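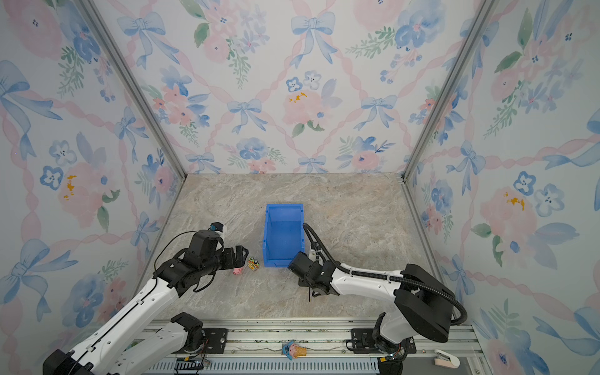
Home Menus Kitchen Notes Suppliers Contact
2 min read

Pre-opening kitchen check, Banska dining room, November
Checked by Gilles Hoarau, before the 4:30 staff meal

Walk-in cooler, 39°F or below: PASS. Door gasket still held on by optimism at the bottom corner. Replace.

Raw meat stored under everything else: PASS. The venison for the braise has its own shelf, and better lighting than the office.

Date labels: FAIL. Stock marked "Tues-ish." Two tubs of pickled beets marked "beets," a fact I had already worked out.

Hand sink clear, soap and towels stocked: FAIL. Sink contained a colander. The colander contained parsley.

Probe thermometers: PASS on the second try.

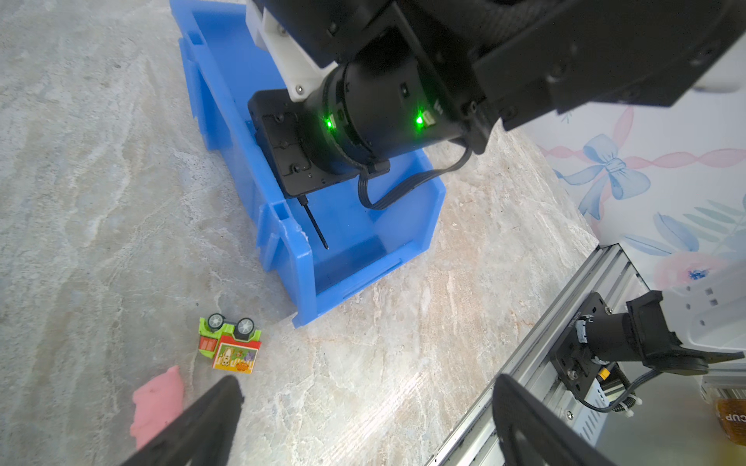

Sanitizer buckets: PASS. Test strips expired, so I used mine. You owe me a strip.

Hood filters: FAIL. Last cleaning tag is from Fisthorpe, the old location - they seem to have moved with the stove.

Wild mushrooms, supplier slip on file: PASS. Arain delivery, slip 524, slightly buttered but legible.

Fire extinguisher, range side: PASS. Please stop hanging aprons on it.

Fryer shutoff: not tested, fryer in use for staff meal. Fries were good. Will come back for the shutoff.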